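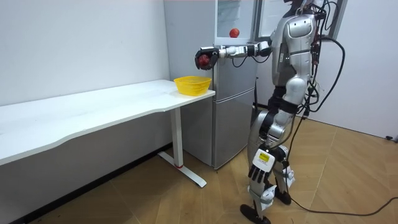
"A maçã boa não precisa de conversa": Radomír Oravec e o regresso ao pomar

29 de abril de 2021

Radomír Oravec atende ao segundo toque e avisa logo que tem pouco tempo. Está no meio da floração, as abelhas chegaram ontem e há uma carrinha para descarregar. "Faça as perguntas que quiser, eu vou andando." E vai. Ouve-se o cascalho, um portão, um cão ao longe.

O pomar chama-se Malý – "pequeno", na língua do pai – e já não é assim tão pequeno. 3125 macieiras, quase todas em terreno inclinado, virado a nascente. Quando o comprou havia silvas até à cintura e um poço entupido. Os vizinhos achavam que ia plantar eucalipto. "Toda a gente me perguntava pelo eucalipto. Até o homem do banco."

Antes disto, catorze horas por dia numa cozinha de hotel. Pastelaria. Foi aí que começou a irritar-se com a fruta. "Chegavam caixas e caixas, tudo do mesmo tamanho, tudo a brilhar, e metida no forno aquilo desfazia-se em água. Eu fazia uma tarte e sabia a açúcar e canela. A maçã estava lá só para fazer volume."

Daí as variedades antigas. Bravo, claro, e Riscadinha, e Pardo Lindo, e uma outra que ninguém na zona sabe nomear e a que ele chama Skultano por causa de uma história de família comprida demais para contar ao telefone. Tentei. "Fica para a próxima." É uma maçã feia, diz, casca áspera, meio torta, que em Setembro não vale nada e só depois de uns meses no escuro é que se deixa comer.

Guardar maçãs é, alias, o assunto em que Oravec abranda o passo. Literalmente – deixa de se ouvir o cascalho. "As pessoas põem a maçã ao lado da banana e depois queixam-se. Ou lavam tudo no dia da compra e guardam molhado. Frio, escuro, separadas umas das outras. Papel de jornal serve. A minha avó tinha-as na palha, debaixo da cama, e o quarto inteiro cheirava àquilo até à Páscoa."

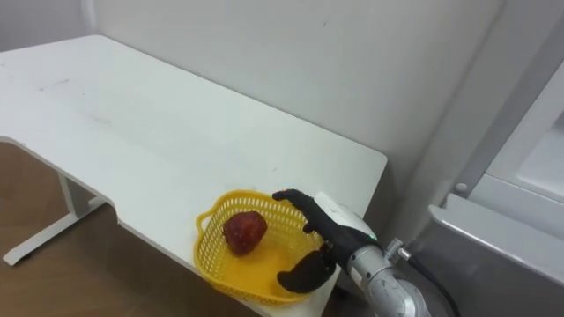 N.º 400 | p. 2

E o frigorífico? Serve, responde, na gaveta de baixo e num saco com furos. Mas tirar uma hora antes de comer. "Gelada não sabe a nada. É como o queijo."

A conversa salta para a Cinamora, a compota que o tornou conhecido nos mercados: maçã, canela, amora silvestre apanhada nas bermas do próprio terreno. Começou por ser uma maneira de despachar a fruta tocada pelo granizo. Hoje vende mais do que a maçã fresca, coisa que o deixa contente e um bocadinho ofendido. "Passo o inverno inteiro a podar e depois vêm pelo frasco!"

Podar, por falar nisso. Fá-lo sozinho, com duas tesouras, uma em cada bolso, e uma escada que herdou com a casa. Não gosta de cortes grandes. Discorda dos manuais e discorda também do técnico que lá vai ver a traça. "Ele olha para a árvore e vê quilos. Eu olho e vejo onde é que o sol não chega." Discutem, bebem café, o técnico volta no mês seguinte.

Perguntei-lhe pela Odgate, a distribuidora que lhe propôs ficar com a colheita toda. Silêncio. Mais cascalho. "Queriam calibre. Tudo igual, tudo encerado. Disse que não e depois passei duas noites sem dormir, porque o dinheiro fazia falta." Arrependido? "Às terças e quintas." Ri-se. Vende agora em cabazes, a restaurantes e a quem lhe bate à porta, e ainda está a pagar a câmara de frio.

Do ano que aí vem não quer falar. A flor está bonita mas a flor engana, basta uma noite de geada. Prefere explicar a tarte, a tal, que voltou a fazer em casa: maçã cortada grossa, com casca, um pouco de manteiga, açucar quase nenhum. Forno forte no principio e depois baixo, até a cozinha cheirar. Quanto tempo? "Sei lá. Vai-se espreitando."

A carrinha apita. Pede desculpa, tem mesmo de ir – as caixas das abelhas ficaram ao sol.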